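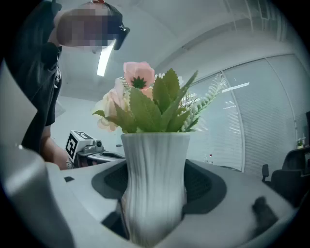
Do fake flowers look cheap no matter what you spend? A reader wrote to me with that one in January, and she wasn't in a good mood about it. She'd bought a big bunch online, stuck it in a glass vase, and it looked like something from a dentist's waiting room. I've been arranging artificial flowers for years and I've made every mistake going, so let's start with hers.

Do they always look cheap?
No! But they do look cheap straight out of the box, because they've been lying flat with all the stems pointing the same way. Bend them. Bend them more than feels polite. Open the petals with your fingers, turn a few heads sideways, and let at least one rose face away from you so you catch the green underneath. Real flowers don't all look at the door.

What kind of vase should I use?
Anything you can't see through. Plastic stems in clear glass are a giveaway, and I don't care for the fake water gel (I tried it once and had to throw out the vase). My favorite for roses is a white one with wavy vertical ridges, a narrow waist and a little flare at the rim. The waist keeps the stems bunched so they don't slump, and the flare lets the leaves spill over. Plain white also goes with whatever you stick in it later.

How many stems do I need?
Fewer than the store wants to sell you. For a small vase I'd start with three roses and some greenery and see how you feel. My sister-in-law's wedding took 22 arrangements and I still came home with a bag of leftovers.

Which colors go together?
I like one stronger color and a couple of pale ones that are nearly the same as each other. Soft pink up high with cream and blush lower down on one side is a combination I keep going back to. If everything is the same pink it turns into a cupcake.

Do I really need all the green stuff?
Yes, please! Broad leaves with toothy edges hide the place where the stems go into the vase, and then you want something light and feathery on one side – a fern-like sprig in a paler green is perfect. I'll poke in a few thin dark twigs as well. They look like nothing on their own, and I used to leave them out, but without them the whole thing gets a bit too neat.

Should it be the same on both sides?
I never do it that way. Let the roses lean out to one side and have the sprig arch off the other. Then walk around the table and look at the back, unless it's going on a shelf against a wall, in which case keep your good blooms for the front.

My vase keeps tipping over. Help?
Top-heavy bouquets are a pain, especially in a light vase. Pour some clean gravel or dry rice in the bottom before the stems go in. I had a Mikow vase that fell over every time the cat walked past, and 2 cups of aquarium gravel fixed it. If you use rice, make sure the vase is bone dry first (ask me how I know).

How do I cut the stems?
Wire cutters, not your kitchen scissors. Most of these stems have wire inside and they will wreck a blade. Cut less than you think, check it in the vase, then cut again. You can also just fold the end up if you might want the length back someday.

How do you clean them?
A hair dryer on cool, or a soft makeup brush for the petals. I do mine when I do the ceiling fan. For leaves, a barely damp cloth is fine. I wouldn't dunk fabric roses in the sink, because the color can run.

Will they fade?
In a sunny window, yes, sooner or later. I've got some 200 stems in bins in the hall closet and the pinks that spent a summer on the sill are now more of a beige. I rotate them, when I remember.

Where do you buy yours?
All over the place. Nolell for roses, Ojala for greenery, and the clearance bin at Niller after the holidays, which is where most of my twigs came from. Look at the leaves before the flowers. If the leaves are shiny and stiff, I put it back.

Can I mix in real ones?
You can, but keep the real stems in their own little tube of water so you can pull them when they droop. Eucalyptus is the easiest one to start with, and it dries nicely if you forget about it.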